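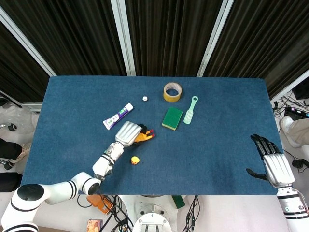 Our group was asked whether small household items are cheaper per use when bought in bulk, and I went in doubting it. The Natwood store flyer says bulk packs "save every family money," and most of the class took that as settled. We looked at ordinary things of the kind lying on the blue tabletop, such as a roll of packing tape and a tube of toothpaste, and asked 63 households in Warnow how much of each they finish before it gets lost or thrown out.

Results

The shelf price per unit was lower in bulk, as expected. The trouble is what happens at home. Tape came out worst. People buy 4 rolls, use one, and then can't find the others — so they buy again. Toothpaste did better, though several people admitted they squeeze harder when there is a spare in the cabinet.

Problems with our method

All of this is self-reported, and I don't trust it much. Ettore Marras wanted to scale our numbers up to 1000 households. I voted against that, as our sample came mostly from two streets near Somine Market. We also never weighed a single tube.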